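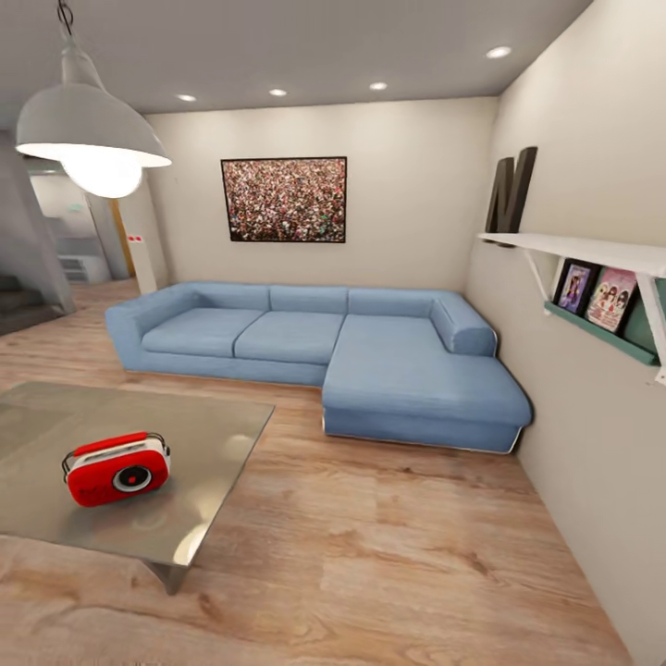
Setting Up a Two-Arm Pickup Task in Flakodora

Written by Ülle Sepp, reviewed by Jadwiga Bielecka. Last checked 8/1/26.

Flakodora is a home simulation kit from Woltard. It ships with furnished interiors, a set of movable household objects, and a task editor for robots with two arms. The steps below cover one task from a clean install to a saved batch of runs: both grippers close on a small portable on the coffee table and lift it. The interior used is Flendimville, an open-plan house with the living room, dining area, and kitchen on one floor.

What you need

A Flakodora license, standard or team. The trial license opens Flendimville but does not save batches.
A robot file with two arms, each ending in a gripper.
42 GB of free disk space for the interior and its textures.
The Piątek controller add-on, installed from the same download page. It handles timing between the arms.

Load the interior

Open the scene list and select Flendimville. Leave the lighting preset on Evening for the first run. The pendant over the living room is a live light source, and on a reflective tabletop it produces highlights that some grasp detectors read as edges. If your detector has never been run on shiny surfaces, check it on a single still before going further.

Open the object panel, type "portable" in the search field, and pick the red and white model with the carrying handle. Drop it on the coffee table. The editor snaps it upright. Do not scale it. Scaling changes the outer shape but leaves the mass as it was, a fault Woltard has listed as open since May.

Place the robot

Set the base at the short end of the table, facing down its length. Lock the base. Then open Reach and turn on the overlay for each arm in turn. The object must lie inside both overlays. If it lies inside only one, move the object first and the base second.

Set the approach

1. In the task editor, add a Two-Arm Grasp block.
2. Click one side of the object to set the left contact, then the opposite side for the right contact.
3. Keep both contacts below the handle. The handle has its own collision shape, and a finger that passes through the loop will stop the run with a contact error.
4. Set the closing force to Low.
5. Under Piątek, choose Wait for Both. With the default setting, Either, the first gripper to make contact pushes the object toward the other one.
6. Add a Lift block after the grasp and set the end height.

Run the task once at half speed. Watch the contact readout for each gripper. The two values should rise together during closing. A gap between them means that one contact point is too far forward, and it can be dragged back along the surface while the run is paused.

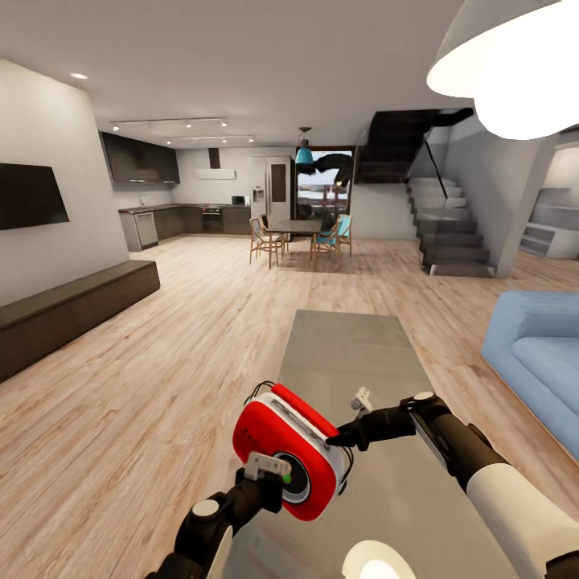 Can the left and right grippers use different fingers?

Each arm reads its gripper from its own entry in the robot file, so the two can differ. Set the closing force separately for each in that case, and measure the contact offset again after any change of finger.

Save a batch

Once a single run completes, open Batch and enter 40 runs. Turn on Vary Position and leave Vary Lighting off until the first batch is finished. Position changes are limited to the tabletop. Each run is stored with its joint data, contact data, and one view per camera in the robot file.

Failed runs are kept by default and marked in the log. Genowefa Pawlak, who maintains the batch tool, recommends keeping them through the first round of tuning. They can be filtered out on export.

Known limits

Cables and soft straps are treated as rigid.
Sofa cushions do not deform. An arm that swings wide into the sofa will report a hard collision.
The undo list in the task editor is cleared when the interior is reloaded.
Version 2 batches cannot be opened in the older viewer.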